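# Visit report: Camenzind workshop, Grirnville, 30th November

Present for Camenzind: Elfriede Camenzind (owner), Damian Auer (cell setup), Wekesa Rugemalira (maintenance). Visiting: Benedikt Frei and the undersigned.

The purpose of the visit was the two-arm table cell and the way it is modeled, set up and kept in order. We run a similar pair of arms at Prusitz and have had trouble with cable wear on one side since October. The tour of the machine shop that came before is left out of this report.

## Layout and model

Every change to the cell is first made in a simulation of it. Auer keeps the model and opened it for us on the large screen in the meeting room. The table stands inside a zone marked on the floor with yellow lines. Both arms are fixed toward the back of the tabletop, each on its own base plate, so the front of the table stays free for parts. A tray goes at the front right.

The base plates are the fixed reference for everything else. If a plate is taken off, the arm on it is treated as unmeasured until Auer has touched off the table again. He does this with a pointed pin in the gripper and a steel square, at three points per arm. The figures go into the model the same day. Frei asked whether the tray is located by pins. It is not – the program is expected to find it, and small shifts in its angle are left alone on purpose.

The trial in progress uses a stapler as the workpiece. Auer picked it for its awkward outline: long and narrow, with a joint in it. Approach height and finger spacing are worked out in the model before anything is loaded to the controller.

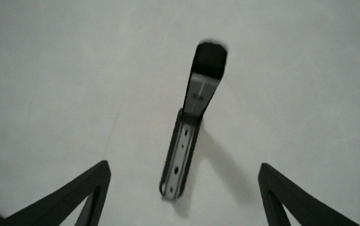
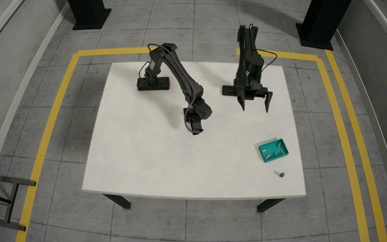
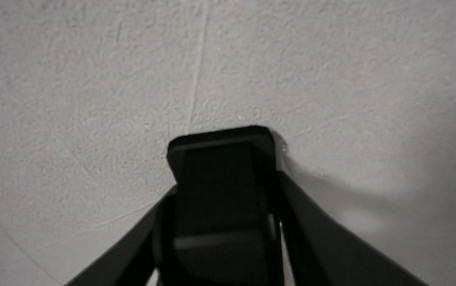
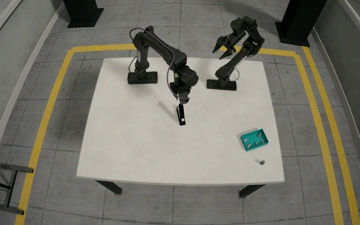

## Setup sequence

Auer's sequence for a new part, from my notes:

1. Put the part into the model and set its rest position on the table.
2. Park the arm that is not needed. Check its elbow as well as its gripper, because the elbow can end up well behind the table.
3. Bring the working arm over the part at 100 mm and stop.
4. Check the view along the gripper. If the fingers hide the part at this height, change the approach before going lower.
5. Lower to 50 mm and stop again.
6. Close on the part at reduced speed, open, retract.
7. Repeat from a second start position. Save only if both runs agree.

Steps 3 and 5 are hard stops with a confirmation. They were added after a fingertip was bent on the real table last spring. Camenzind would like one of them dropped to save time, and Auer is against it. We did not take a side, although at Prusitz we have only one stop and have bent two fingertips.

## Maintenance

Rugemalira looks after the hardware. His log is a paper binder on a hook by the door, one sheet per arm, and it is better kept than our spreadsheet. Intervals are in running hours:

- Every 50 hours: wipe down the fingers, check the finger screws, look over the cable at the wrist and elbow.
- Every 100 hours: check base plate bolts with the torque wrench, clean the tabletop, renew floor tape where it has lifted.
- Every 500 hours: remove the gripper, check jaw play, replace the cable ties, repeat the three-point measurement.

Cables were the main subject for us. Rugemalira leaves a free loop at the elbow and another at the wrist, and he ties the cable only on the straight part of the link. Ours is tied close to the joint on both sides, and he thought that alone would explain the wear. He replaces the wrist cable at 400 hours whatever its condition. The old ones are cut in half so they cannot find their way back into the drawer.

Finger pads come from Fukier in strips and are cut on site. Delivery has been slow and he keeps a box ahead.

## Open points

- Frei to send photos of our elbow routing to Rugemalira.
- Auer to send the touch-off sheet and the drawing of the pin.
- Ask Fukier for a price on precut pads, shared order if Camenzind agrees.
- Our own cable change interval to be set. Until then, 400 hours.
- Shih-chieh Kan to check whether our controller accepts two confirmation stops in one approach.

Return visit to Prusitz not yet scheduled.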